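Unit 4, continued: Comparing Hand-Held Grippers
Notes by Gordon Tremblay, January 28, 2024

Last time we got as far as the arm controllers, and I promised we would come back to the hand-held units, so let's do that now while the Kowalchuk readings are still fresh in your minds. You will be comparing two sets of fingers, the Lotari and the Plotitz, and I would like you to take your time over it (really, please do, the bench is booked for us all afternoon).

Start with the stiff items and work toward the soft ones. Leather is my favorite test of all, as it folds and slides and never offers you the same edge twice! Log 50 grasps per finger set, and write down the approach angle each time, even when the grasp fails. Bevan Merrick's group logged 166 last July and left the angles out, and we had a sad week trying to guess them.

Keep the square marker on your gripper facing outward, and watch where your own forearm goes when you lean in over the table.

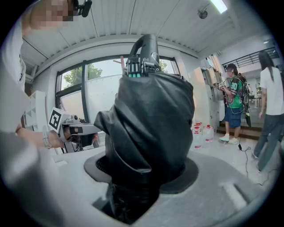

Fig. 3. Approaching the black leather item at the table with a white hand-held gripper.

For your write-up, compare the two finger sets on the soft items only, one page, with your log attached. Questions about the log format can go to Bevan, who is far more patient with spreadsheets than I am. Please read the Flellimport calibration sheet before we meet again.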